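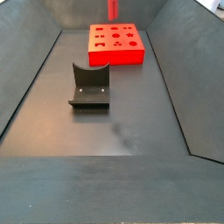
Why does my catalogue stop uploading at 200 records when there are more waiting?
The upload queue in Zototero is read in pages of 200, and if the last record on a page has an attachment with no file behind it, the next page is never asked for. Remove or repair that attachment and the rest will go up.

Ticket: Upload stops part way, no error shown
Opened: 10/21/18
Site: Lirkside toy library
Status: Solved, one point left open

Problem as reported
We keep our loan catalogue in Zototero on the desk computer and push it to our space at Peltonen so that members can look things up at home. The local copy has 273 records. The online copy has 200. The progress bar runs to the end, the message says "Upload complete" and nothing is marked in red. Pressing Upload again does the same thing in less time.

What we had already tried
Restarted the program and then the computer. Signed out of Peltonen and back in. Checked the space left on the account, and there is plenty. Turned off the virus checker for one run — no difference, so it went back on. Tried the same upload from the Ora laptop with a copy of the catalogue folder. It stopped at the same record.

First reply from support
Please send the file upload.log from the catalogue folder. Please also say whether the missing records are the newest ones or are scattered through the list.

Our answer
Log attached. The missing records are the last ones when sorted by shelf number. They are not the newest. Several of them have been in the catalogue since February.

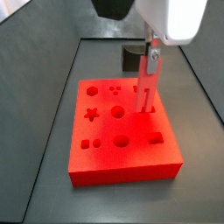

Thumbnails were the next thing support asked us to look at, as a failed thumbnail can leave an attachment half made. We opened the records on either side of the break and compared each small picture with the full one. A thumbnail that has been turned or flipped is hard to spot on a plain box lid, but the red block has a hexagonal hole in the far row at the left, so any turning would have put it in a different corner. It was where it should be. Colours matched as well. We rebuilt the thumbnails anyway from the Tools menu and ran the upload again. Still 200.

Second reply from support
The log shows the first page finishing and no request for a second. Go to the last record that did upload and open its attachment list. Look for an entry with a file name but a size of 0.

Found
Record 200 is a floor puzzle. It had two attachments, the instruction sheet and a scan of the old loan card. The scan was listed at size 0, and clicking on it gave "File not found". The card was scanned on a computer we no longer have, and the file was never copied across.

Steps that fixed it
1. Made a backup of the catalogue folder.
2. Opened record 200 and went to Attachments.
3. Selected the entry for the loan card and chose Detach. Delete was greyed out.
4. Saved the record and closed the program fully, including the icon by the clock.
5. Opened it again and pressed Upload.

The run took 18 minutes and sent 76 MB. The online copy now shows 273 records. Opened a handful from the end of the list on a phone and they all came up with their pictures.

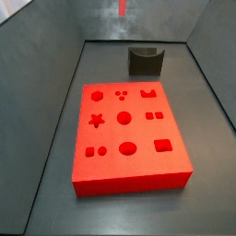
Red block, upper face with nine recesses.

Still open
The program says "Upload complete" even when a page has been missed. Support have logged this as a fault and say a warning will be added, no date given. Until then we compare the two totals after each upload — the local one is at the bottom left of the main window, the online one is under Account at Peltonen.

Also asked whether Detach leaves anything behind in the folder. Support say it leaves an empty subfolder that does no harm. Left ours alone.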